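OK it's closet day!! I have been putting this off since April and today I finally dumped everything on the bed, so you're all coming with me. Thread.

1/ Rule one, learned from my friend Reet Uibo: everything comes out. Every drawer, every hanger, the weird bag on the back of the door. If it stays in the closet you will not look at it, you'll just sort of pat it and move on.

2/ I rent a small room on the Masthorpe side of town and the closet is about as wide as I am. So the bed is my table. Clean sheet on first, always (learned that one after a whole afternoon of picking lint off black pants).

3/ Piles so far: wear all the time, wear if I'm brave, needs fixing, goes to Selamawit. She's my size and has much better taste so if she turns something down I know it's really over.

4/ Found 24 dollars in a coat. Closet day has paid for lunch!

5/ Also found the sweater I accused Tarık of losing. Tarık if you're reading this I'm sorry, it was inside another sweater.

6/ Folding. I used to do the big floppy square and then wonder why the stack fell over. Now I go sleeves in, half the long way, then thirds, and stand them up in the drawer like files. You can see every single shirt! I get happy every time I open it, I'm not even kidding.

7/ For anything slippery I roll. Folding a slippery top is a fight and I lose it.

8/ Somebody asked what I do with hangers. I keep them for shirts that crease and for dresses, and that's it. Tees and sweaters live in drawers. My rail bows in the middle already, it doesn't need the extra weight.

9/ Needs-fixing pile is two missing buttons and a hem. I'm doing them tonight in front of a movie. I have said this before. I mean it this time

10/ Snack break. Cheese on toast. Back in ten.

11/ Back. White and black are the last ones left, and I always save them because they're the easiest to match up and by this point my brain is soup. Pink dots on the sheet are cheering me on.

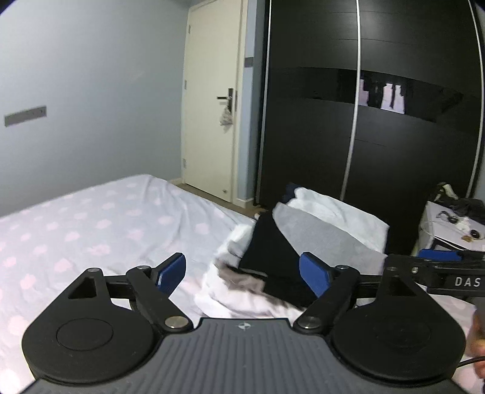 12/ How do you stop white shirts from going yellow while they sit in a drawer? Wash them right before you put them away, even if they look clean, and make sure they're dry all the way through. Sweat and deodorant you can't see yet are what show up later. Skip the plastic bags too, an old cotton pillowcase works great.

13/ Selamawit just texted back and she wants the green jacket AND the striped skirt. Two things out of the house, yesss

14/ Next up is the shoe situation under the bed. I'm going to need more toast for that one.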